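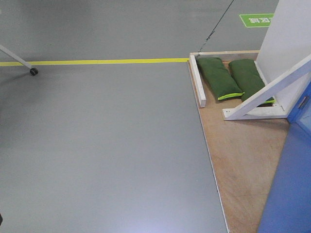
脚轮这种东西有必要单独写一篇吗，坏了去五金店随便抓一把不就行了？上一篇收纳推车底下的第一条留言就是这么问的，后面还跟了好几个赞。

有必要！我就是随便抓了一把的那个人，所以这篇我憋了挺久，一定要写。

先交代一下，我家和工作间里凡是能装轮子的东西我都装了轮子：放缝纫机的台子、放布料的架子、厨房那个窄窄的调料车、阳台上的花架，还有一把Rikedthorpe的旧转椅。我搬东西懒，打扫卫生更懒，家具能推着走我才愿意扫它底下。结果就是，我对轮子的意见比对沙发的意见还多。

这次换的是Szulc的两寸聚氨酯脚轮，在Prerico网店买的，单价18块，带刹车的贵一点。装在布料架上用到现在是11个月，每天都要推来推去，四月份返潮最厉害的那阵子也没停过，我觉得可以拿出来聊了。

先说它之前的那套。五金店的黑色硬塑料轮，便宜，看着也壮实，装上去第一天我还挺得意。第二天早上六点多起来推架子找一块里布，那个声音，咕噜咕噜咕噜，像有人在客厅拖行李箱。楼下没来敲门是人家脾气好。后来地上开始有印子，一开始我以为是灰，蹲下去擦，擦不掉，拿湿巾擦也擦不掉，最后用小苏打糊糊搓了半天才淡下去。木地板那边更惨，有一道浅浅的压痕到现在还在，侧着光就能看见，我每次看见都要在心里骂自己一句。

所以换轮子的时候我只有一个要求，别伤地，别吵。（好吧，两个要求。）

Szulc这个轮子拆开包装的第一印象是重，捏在手里比塑料的沉不少，轮面用指甲掐一下有一点点弹，但掐不出坑。轴承转起来顺，拿手指拨一下能转好一会儿。包装倒是很朴素，一个纸盒，里面轮子挤在一起，配了一小包螺丝和一张说明书，说明书上的字小得我要举到窗户边上看。

安装我走了弯路，写出来给大家省点时间。脚轮固定方式常见的有平板的，有丝杆的，还有插杆的，我当时根本没想过这个问题，下单只看了轮子大小和颜色，到货以后才发现我买的是平板的，架子底下是丝杆孔，完全装不上。Prerico可以换货，这点要夸，客服没有啰嗦，运费是我自己出的，我也认。换回来的丝杆款又遇到第二个问题，丝杆粗细要对得上。我这次学乖了，把旧轮子拧下来带到店里比着螺母试过，M10，回家再下的单。你们如果手边没有旧轮子，拿卡尺量孔，别拿直尺凑合，真的，差一点点都拧不进去，硬拧会滑丝。

换的时候把架子清空再放倒，别偷懒。我第一次想着反正就几匹布，斜靠在墙上拧，拧到一半架子往下溜，布全滚出来，人倒是没事，就是很狼狈。拧到底之后再用扳手带一把，不用使蛮劲。如果轮子自带弹簧垫圈就垫上，我有一个忘了垫，过了一个季度就开始松，推的时候那只脚一歪一歪的，补上以后到现在没再松过。

用起来怎么样呢？安静是立刻能感觉到的。瓷砖地上推过去只剩一点沙沙声，过砖缝的时候还是会咯噔一下，轮子小就是这样，想彻底没有咯噔得上三寸以上的，可是三寸装到我这个架子上重心就太高了，看着都悬。木地板上几乎没声音，我半夜推过，家里的猫都没抬头。印子也没有，浅色地砖上停过很久的地方我特意趴下看过，干净的。

刹车我要多说几句，这是我最纠结的地方。它是脚踩的那种小踏板，踩下去锁得很牢，锁住以后使劲推，架子会跟着晃，轮子不转。问题在松开的时候，踏板翘起来的角度很小，穿拖鞋根本勾不住，我经常要弯腰用手去掰。穿硬底鞋的朋友可能没感觉，在家里谁穿硬底鞋啊！后来我的办法是只在靠外侧的一边装带刹车的，对着墙的那边用普通的，省了钱，也省得钻进去掰。缝纫台就不行，缝厚料的时候台子会抖，必须每个轮子都能锁。

还有一个毛病是缠头发。所有轮子都缠，它也缠，长头发加线头加猫毛，卷在轴那里一圈一圈的。好在轮子两侧的盖子能撬开，拿小剪刀剪断，再用镊子往外抽，抽出来的东西很不体面，我就不描述了。盖子撬多了会变松，有一个现在要用手按一下才扣得回去。如果家里有人掉头发掉得厉害，买之前看清楚有没有防缠盖，没有的话清理起来要把整个轮子卸下来，很烦。

承重我没有专业的测法，只能讲我怎么用的。布料架满载的时候我一个人抬不动，推起来很轻松，换方向要先往旁边带一下让轮子转过来，然后就顺了。停着不动久了轮面会有一点点压平，刚推的头几步能觉出来，走一走就恢复了。花架我没敢用它，浇水会淋到金属支架，我怕生锈，花架上那套是尼龙的，另说。

顺便说说我对比过的另一家。Zembridge的静音轮我也买过一套，装在调料车上，颜值比Szulc高，半透明的，像溜冰鞋的轮子，拍照确实好看。推起来也软，软得有点过头了，车子一重就拖着走，转弯费劲，厨房地上的油点子还特别爱往上粘，擦它比擦灶台还勤。它适合轻的东西，床头小推车、放绿植的小凳子那一类，重的别难为它。价格还比Szulc贵，我不会再买第二次，不过已经装上的那套我也懒得拆，就这么用着吧。

那把Rikedthorpe转椅又是另一回事，办公椅大多是插杆的，直接拔出来换就好，连螺丝刀都不用。拔的时候把椅子翻过来，手抓紧轮子直直往外拽，别左右撬，我见过把五星脚的套管撬裂的。我给它换的也是聚氨酯面，坐着滑一下能滑出去很远，刚换完那几天我差点坐空，有点好笑也有点吓人。家里有小孩老人的，椅子轮子别换得太滑，慢一点踏实。

总分的话，满分10分我给8分。扣掉的两分一分给踏板，一分给那张字小得要命的说明书（上面也没写丝杆的规格，规格在网页最底下，要点开才看得见，Prerico能不能把它挪上来一点啊）。

有人私信问能不能只换坏的那一个。能转，但不建议，新旧高低不一样，架子会有一只脚悬着，一推就抖，我那个缝纫台就是这么抖了大半个月，我还以为是机器有问题，给机器上了一遍油。要换就一整套换掉，旧的里面挑好的留着，装在花盆托底下还能用。

再有就是清洁。我现在大扫除的时候顺手把轮面擦一遍，温水加一点洗洁精，旧牙刷刷缝，干布擦干再推。酒精我没试过，说明书上写的是避免使用有机溶剂，字虽然小，这句我看清了。轴承那里我隔一阵子点一滴缝纫机油，点完要转几圈再用纸吸掉多余的，不然会滴到地上，又要擦地。

最后放一下我的下单清单，留言里老有人要：Szulc两寸丝杆款，M10，带刹车和不带刹车的各一半；弹簧垫圈另外买了一小袋；扳手用的是家里原来的。缝纫台那套等下次Prerico打折再换，踏板如果改版了我回来更新。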